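Course notes, Unit 6: Demonstration visit to Monura
Instructor: Lleucu Voyle
Lab assistant: Apinya Duangkaew

Read these notes before the visit and bring a copy. The written report is due at the first session in June. Safety shoes are not required at this site.

6.1 Purpose of the visit

Unit 5 covered grasp planning from geometric models. Monura takes the other route and trains its grasp policies on demonstrations that people perform with hand-held grippers. The visit has two parts: a talk by Chalerm Bunnag on collection and labeling, then a bench session in which each pair of students records short demonstrations. The current training set for the tabletop task holds 875 demonstrations, of which 113 are kept back for testing.

6.2 The hand-held gripper

The operator carries the gripper and closes the fingers by hand. A camera on the tool records the approach, the closure and the release. Because the same finger geometry is mounted on the robot arm, the recorded view stays close to the view the arm will have at run time. Differences in reach and speed remain, and Bunnag will treat these under retargeting. 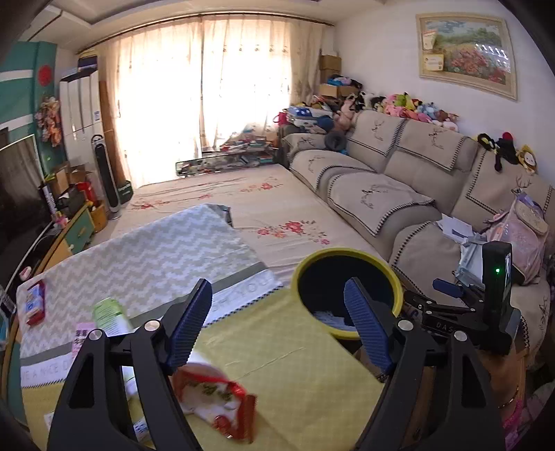 Collection in homes is preferred to collection in the lab, as lab tables give a policy too little variety. Objects are left among whatever else the household keeps there. Background matters as much as the objects: a policy trained over plain gray tops tends to fail over a patterned cloth such as the zigzag one with a lettered border, where printed edges compete with object edges. Packaging raises a second difficulty. A snack package with crimped ends can be taken by the body or by an end, and the two choices lead to different closure widths. Note also the ribbing on the blue finger pads, and compare it with the smooth pads in the Unit 4 friction exercise.

6.3 Bench session

Work in pairs. One student operates and the other keeps the log. Record 18 demonstrations per pair, then change roles and repeat. For each one, log the object, the direction of approach, the contact region and the result. A demonstration in which the object slips is still logged. Do not delete it.

6.4 Report

Length: 2 pages, excluding the log. State which contact regions you chose for thin packages and why. Discuss one source of error in the finger-opening estimate, using the notation of Unit 3. Questions about the log format go to Apinya Duangkaew.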